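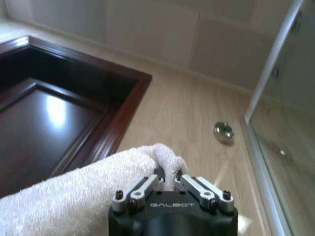
A robot gripper holding a white towel in a bathroom with a glass shower screen.

Who Picks Up the Towels?

Have you ever stayed in a hotel and left your towel in a heap after your shower? Me too. Then you go off to breakfast, and when you come back there's a fresh one, folded so nicely that you almost don't want to use it!

I work at a hotel in Trondport, and I've cleaned a lot of bathrooms. We have 79 rooms. On a busy day, when nearly everyone is checking out, we can have 500 towels to move (hand towels and bath mats count too). That's a lot of bending over. By the end of December, our busiest month, my back used to feel like an old door hinge.

So now we have robots helping us with towels.

A robot's hand is called a gripper. Ours has two fingers, and the fingers have little pads on the ends. The pads squeeze together and hold on. You can try it yourself – put on a pair of thick mittens and pick up a towel using only your thumb and one finger on one hand. Now try to fold it. Hard, right?

Towels are tricky for robots. A cup has the same shape all day long, but a towel can be flat, rolled, twisted or scrunched into a lump, and the robot has to work out where to grab it. Shiny things are a problem too. Glass and polished wood bounce light around, and that can confuse a robot's camera.

You might be wondering if the robot took somebody's job. I wondered that too, and I was pretty worried! At our hotel, no one was sent home, but our jobs did change. I carry fewer towels now and spend more time checking rooms, fixing small things and helping guests who have lost their key cards. I also had to take lessons, 13 of them, to learn how to start the robot, stop it and tell when it's stuck. Some of my friends liked the lessons. One of them still says she'd rather do the towels herself, and she's a lot faster than the robot, so I can't argue.

It isn't the same everywhere. At a big laundry over in Ranham, some workers moved to different jobs they didn't ask for, and they weren't all happy about it. I think grown-ups should talk to the workers before a new machine comes in. We know which parts of the job hurt, and which parts we'd like to keep.

I'd like to keep making the beds, please. I'm really good at the corners.

Words to know
Automation: using machines to do work that people used to do.
Gripper: the part of a robot that grabs and holds things.

May 2021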